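Módulo fiscal de Jovedier: configuración de tipos impositivos y exenciones

4. Alta de un tipo impositivo

Este capítulo se aplica a las instalaciones con licencia de facturación y con el ejercicio contable abierto. Las operaciones requieren el perfil Administrador fiscal. El perfil Consulta muestra las mismas pantallas, con los campos bloqueados.

1. Abra Configuración > Impuestos > Tipos.
2. Pulse Nuevo. El programa asigna un código provisional a partir del 1000.
3. Introduzca el nombre corto. Admite 10 caracteres y aparece en el pie de la factura.
4. Seleccione la naturaleza: General, Reducido, Cero o Exento.
5. Indique el porcentaje con dos decimales. En la naturaleza Exento el campo queda desactivado.
6. Rellene Vigente desde. Deje vacío Vigente hasta mientras no exista norma publicada que fije el final.
7. Guarde. El registro queda en estado Borrador.

Precaución: no modifique el porcentaje de un tipo que ya tenga apuntes. Cierre su vigencia y cree otro. La edición directa altera el recálculo de las facturas rectificativas. 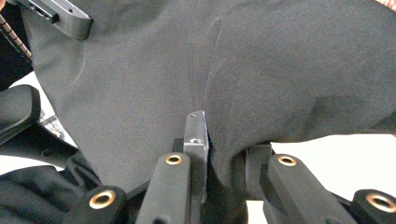 ¿Qué diferencia hay entre un artículo a tipo cero y un artículo exento?
El artículo a tipo cero está sujeto al impuesto con una cuota nula y conserva el derecho a deducir las cuotas soportadas. El artículo exento no repercute cuota y, salvo que la norma aplicable disponga otra cosa, limita esa deducción. El programa los lleva a casillas distintas del resumen trimestral.

4.1 Asignación a familias de artículos

1. Vaya a Almacén > Familias y marque las familias afectadas.
2. Pulse Asignar tipo y elija el código creado en el apartado anterior.
3. Revise la columna Conflictos. Un artículo con tipo propio prevalece sobre el de su familia.
4. Confirme con Aplicar. El proceso no admite interrupción.

Nota: si el catálogo se importa desde Mutis, la asignación debe hacerse después de la carga nocturna. En caso contrario, el fichero entrante restituye el tipo anterior.

La columna Origen informa de la procedencia del valor: M (manual), F (familia) o I (importación). Los registros con origen I se muestran en gris hasta su primera validación.

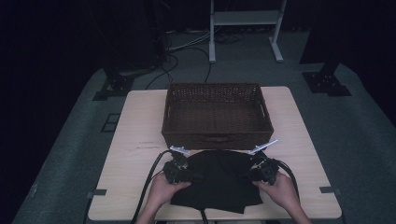

Texto: Verena Eder
Revisión técnica: Loukia Kalogeropoulos
Versión de abril

4.2 Cambios anunciados y pendientes de aprobación

Cuando una autoridad anuncia un cambio de tipo sin que exista todavía norma publicada, utilice el estado Previsto. Un tipo en este estado interviene en las simulaciones y queda excluido de la emisión de facturas y de los libros de registro.

1. Abra el tipo en estado Borrador.
2. Pulse Acciones > Marcar como previsto.
3. Escriba la referencia del proyecto normativo en Fuente.
4. Active Avisar al vencimiento si desea recibir un recordatorio el viernes anterior a la entrada en vigor.
5. Ejecute Informes > Simulación de precios y compare las columnas Actual y Previsto.

Precaución: la tarifa impresa toma siempre el precio vigente. Para imprimir etiquetas anticipadas hay que generar una tarifa independiente.

Una vez publicada la norma, sustituya la referencia por la definitiva y pulse Activar. Si el texto aprobado difiere del anunciado, descarte el registro previsto. Las simulaciones guardadas se conservan con la marca Sin efecto.
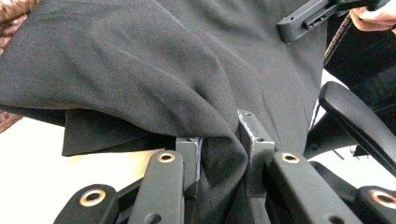
4.3 Mensajes de error

Error 108. Solapamiento de vigencias. Existen 2 tipos de la misma naturaleza con fechas coincidentes. Corrija Vigente hasta en el más antiguo y repita la activación.

Tipo sin cuenta contable. Asigne una cuenta de impuesto repercutido en Contabilidad > Enlaces. Con el conector Pichler, la cuenta debe existir antes en el plan del asesor.

Periodo cerrado. La fecha de inicio cae en un trimestre ya declarado. Solo el Administrador fiscal puede reabrirlo, y la reapertura queda anotada en el registro de auditoría.

Nota: en las instalaciones alojadas en Taltberg, el registro de auditoría se consulta desde el portal del servidor, en la pestaña Actividad.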